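Sat 12 October

Finished sorting the clay creation stories today. Laine's card file came to 115 entries, and 20 of those turned out to be the same tale copied from one old collection to the next, so they now sit under a single heading. Orathai wants the potter-god versions kept apart from the ones where people are made of mud and blood. Agreed for now.
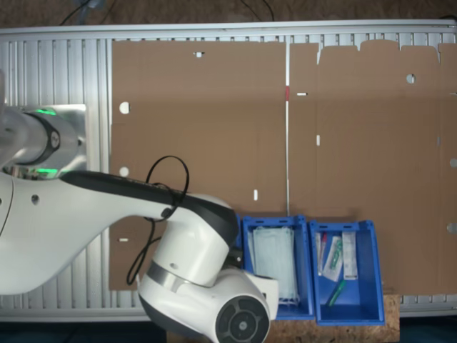
The split-body group is still a mess. Tuncay has nine cards where one person is cut into two, but in three of them the cut comes before any breath or soul is given. I would not file those with the rest. Moved to a folder marked Samel until Dalia has read them.

Spelling of names: keep whatever the source has, put our own form in brackets. Ismail's August list does it the other way round – needs fixing before we merge.
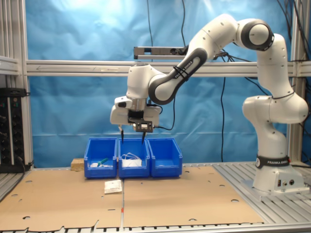

Dambrauskienė index, page 35: the note on clay taken from a river bank has no source. I checked both printings and found nothing. Marked it doubtful and left it in.

Still open: does a story count as a clay story if the figure is baked? Laine says yes, I say it needs its own tag. Ask on the Rasenby list.

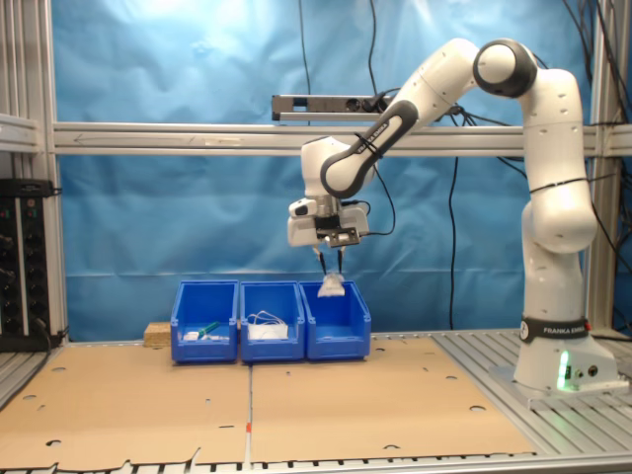 Arm with white plastic bag in the gripper, over the bins.

Next: type up the doubtful cards, send Tuncay the three odd ones, get the second box back from Orathai.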